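Rostyslav Dovhaniuk on promotion, cold February nights and the goal he still watches on his phone

Nov 21, 2019

Rostyslav Dovhaniuk is early. He has already finished one coffee by the time I get to the clubhouse at Rindadport, and he's up at the counter ordering another, chatting with the woman at the register about Saturday's corner routine as if she'd been on the coaching staff for years. She has views on it, too. He listens to all of them.

The winger has had a terrific fall. Four goals in his last six games, two of them against Zirkora, and a run in the side that has taken Rindadport from the bottom half of the table to second place. Ask him about the goals, though, and he wants to talk about everybody else.

"The first one against Zirkora, I do almost nothing," he says. "Our left back wins the ball on the floor, he's sitting down, and he still plays the pass! I just have to run. People send me the clip of the finish and I say, please, go back ten seconds and look at the tackle."

He admits that he does watch the second one. It was the volley from the edge of the box, off the underside of the bar, and it's saved on his phone. "My mother has it too. She shows it at the bakery."

Dovhaniuk came to Rindadport from Dromolow, where he spent two seasons mostly on the bench. I expected him to be a little sour about that, but he lights up when the name comes up. Dromolow was where he learned to defend, he says, after a youth career in which he'd gotten away with standing on the touchline and waiting for the ball.

"In training I played against the first-choice right back every day, and every day he kicked me," he says, laughing. "Then one day they put me at right back, for fun, a practice game. And I understood! I understood what he hates. He hates when you come inside early. So now I come inside early."

You can see it in his play this season. He used to hug the line and cross from deep, and now he drifts into the gap behind the striker and gets there before the center backs have decided whose problem he is. It's a joy to watch when it clicks, and against Zirkora it clicked from the first whistle.

Not everything has gone his way. Last February he tore a hamstring in a cup tie away at Bondarchuk, 80 minutes in, on a field that he describes as "half grass, half soup." He missed the rest of the season. The club had no subs left and finished the game with ten, and still hung on for the draw that took them to a replay.

"I was lying on the table in the locker room and I could hear the crowd through the wall," he says. "You try to guess from the noise. There was a big shout at the end, and I thought, OK, they scored, it's finished. And then the boys came in singing."

The rehab was slow. He swam, he rode a stationary bike, and he went to nearly every home game and sat with the fans behind the north goal, which he recommends to any player who gets the chance.

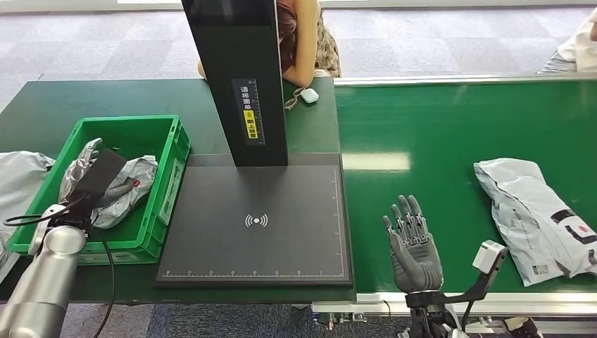 "From the field you think they only see mistakes," he says. "But they see everything. There was an older man next to me who talked for the whole first half about our striker's runs, the ones where he never gets the ball. He loved those runs. I told our striker about it and he was happy for a week."

He came back in preseason lighter and, by his own account, more patient. The coaches had him start on the bench for the opening two games, then gave him the last half hour against Dromolow, of all teams. He set up the winner and got a warm hand from the away end as he walked off. He's still a bit amazed by that.

Next up is the return trip to Bondarchuk, the same ground and very likely the same soup. Is he nervous? He thinks it over for longer than any other question.

"A little, for the first sprint," he says. "After the first sprint, no. I want to play there. I want to take a corner in front of those people and hear what they call me."

His next appearance will be his 50th for the club, if he makes the lineup, and his parents are driving over for it with two cousins and, he suspects, a banner. He has asked them to leave the banner in the car. His mother hasn't given him an answer yet.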